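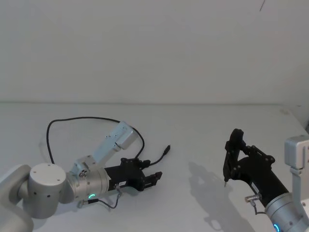

Both arms over the table, left ring green, right ring blue

gobnait_d
So we finally got the two arm cell up on its bench and I'm already fighting the cables. The black one on the left arm makes a big loop up over the wrist, and then there's another one off the top of the gripper with its plug just lying on the table. Plus the little silver connectors hanging under the left wrist and the right gripper. How are you all dressing these? I'm scared to zip tie anything before I know how far joint 6 will turn in our program.

pflanagan14
Don't tie it yet! Jog the wrist to both ends of the travel you'll really use, hold the cable by hand while a buddy runs the pendant on slow, and then tie. I did mine in March with the arm parked and ripped a connector clean out the first morning. My own fault.

Gorazd I.
Disagree a little. That loop looks way too big to me, it will catch on the bracket sooner or later. I'd pull it back toward the big joint and use two velcro straps, one each side. Velcro, please – ties bite into the jacket when it warms up.

gobnait_d
I have a bag of the Trukero straps here, the wide ones. Are those any good or do they slide on a smooth wrist?

Gorazd I.
They slide. Put a wrap of rubber tape under them and they stay put.

pflanagan14
I still like a big loop. A tight one looks neat and then you lose 4 hours finding a broken wire inside it. Been there with our Bredo cell.

Teresa_OF
Can I ask about the other arm? One ring is green and one is blue. Are they supposed to match?

gobnait_d
Depends what you set them to on ours. I'd have to look at the config, my coworker Éabha did that part. I'll check before I run both together.

Teresa_OF
Please do, and watch the tip on that right finger too. It's awfully close to the tabletop. I'd teach a safe height first and send both arms there before you swing anything around.

gobnait_d
Good call, adding that tonight. And ok, medium loop, velcro, rubber tape. You two can keep arguing about the size :)

pflanagan14
Big loop. I'm not moving on this.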